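I have now spent two weeks comparing head cameras, and I would like those two weeks back.

The plan was simple. We record a person handling laundry from head height, the arms learn from it, and some day they put a polo on a hanger without strangling it. For that we need a camera that sees both hands and most of the table. I had a Proltel on loan and a Cutura I paid for myself, so you can guess which one I wanted to win.

The Proltel is the lighter of the two and runs for 70 minutes on a charge. The Cutura claims up to 9 hours, which my neck will never be in a position to verify. It also pulls your head gently toward your lap, so after 30 minutes I had a lovely recording of my own belt.

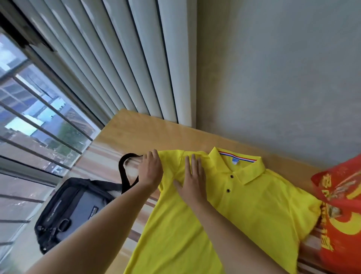
Smoothing the yellow polo with the hanger already in. Glossy table, big window, all the usual enemies.

Shirts are harder on a camera than boxes. A box has corners. A shirt has opinions, and a bright yellow one next to a window tends to turn into a single glowing blob unless the exposure behaves. The Proltel held on to the collar and placket in most of my clips. The Cutura lost them every time I looked up at the blinds, then took its sweet time getting them back.

Then there's the controller. Bundgaard sells a nice box that keeps the camera and arm clocks in step, and the manual covers this in 13 pages, all of them about mounting screws. I gave up on Tuesday and went back to the old Ploltari, a thing with one button and a fan like a hair dryer. It worked first try. I'm still annoyed about it.

Next up is the two-finger gripper against the soft one, same shirts, same table. My money is on the soft one for collars and on neither for buttons.

Contact | Copyright, all rights reserved | Back to top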